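Lockout tag
From the Iyamu Handbook of Everyday Safety
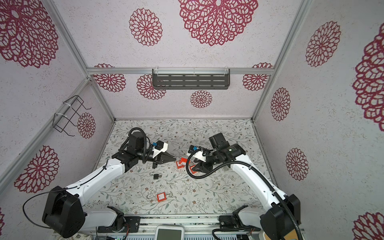 A lockout tag is a label fastened to a switch, valve or breaker to tell people that it has been turned off on purpose and should stay that way. It is usually used with a padlock. The lock does the stopping and the tag does the talking, and in most workshops the tag has the harder job.

Wording
The usual tag carries a short warning, a space for a name and a space for a date. The name matters most. A tag signed "Maintenance" tells the reader to go and find a department, and departments are seldom at their desks. Olanrewaju Anozie, in his short book on factory signs, argued that a tag should name one living person who can be reached before lunch.

Color
Red is common for danger tags, though yellow and white are also used. Sites with several trades sometimes give each trade its own color, a system that works well until someone runs out of green.

History
Written warnings on machinery are probably as old as machinery that can be started by a stranger. At the Wamholm paper mill, notes were first chalked on the switch doors, where a passing sleeve could cancel them. Yetunde Bassey, then the shift engineer, replaced them with card tags on string. The mill's first order was for 3322 tags, a number never explained in its records. Within two years most had become bookmarks, luggage labels and, in one case, a raffle ticket.

Removal
The general rule is that a tag is taken off by the person who put it on. Trouble starts when that person has gone home. The Wamholm rules allowed a supervisor to remove a tag after trying to reach its owner, and asked for the attempt to be written down. Kiyoshi Ebihara's study of the mill's logbooks found 24 such entries, most of them reading "no answer" — several in handwriting that suggests the phone was not given long to ring.

See also
Padlock
Warning sign
Valve cover
Wamholm paper mill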